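Interfaith Statements Collection: README

Version dated 27/09/2020
Maintained by Shireen Masilela for the Cirkitik archive

What this is

A set of 3100 public statements issued by religious bodies and interfaith groups in the towns of Wirnurico and Jolstead. Most are joint statements signed by more than one community: responses to attacks on places of worship, holiday greetings, appeals for calm, and letters to local officials about burial rules, school meals and parking near prayer halls.

Each record is one statement, stored as plain text with a short metadata header.

Fields

id: a number, never reused
title: as printed, or the first line if there was no title
issued_by: every signing body, separated by semicolons
date: as given on the statement, blank if none
topic: one of 17 labels, listed in topics.txt
language: language of the original
text: full text, line breaks kept

Sources

2806 of the statements came from websites and email newsletters. The rest were typed from paper copies lent by the Saraç reading room and by congregations in Jolstead.
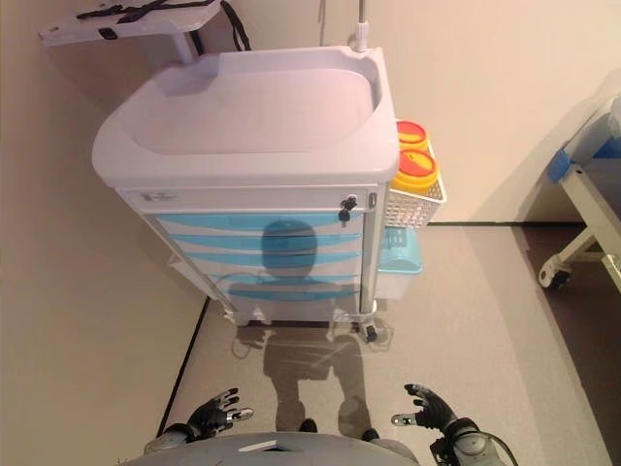 Paper statements were sorted before typing, and the sort order survives in the id numbers. Letters to officials came first, then joint appeals, then greetings. Anyone planning a similar project should settle on storage early, because folders get mixed up quickly on a shared table. A cart like the one in the photo, with a stack of blue-handled drawers, casters and a lock on the top drawer, would suit the job well: one drawer per topic group, and originals on loan kept under the key. We used cardboard boxes and lost time to it.

Labeling

Topic labels were assigned by one reader and checked by a second. Where they disagreed, both labels are kept and the record is marked "split". The label "condemnation" covers statements against an act or a policy. It says nothing about whether the labelers agreed with the statement. 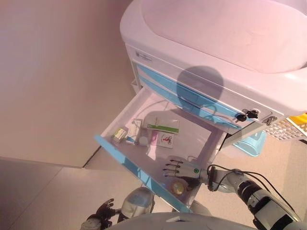 Split records are most common between "condemnation" and "appeal for calm", as many statements do both in the same paragraph. If you need a single label, use the first one listed.

Known problems

Signatory names are not standardized. The same mosque or synagogue may appear under several spellings.
12 records have missing pages, marked [gap] in the text.
Greetings for Passover and Easter are overrepresented because newsletters printed them every year.
Translations made in May have not been checked by a second reader.

Use

Free for teaching and research. Keep the issued_by field when quoting. Send corrections to the maintainer with the record id in the subject line.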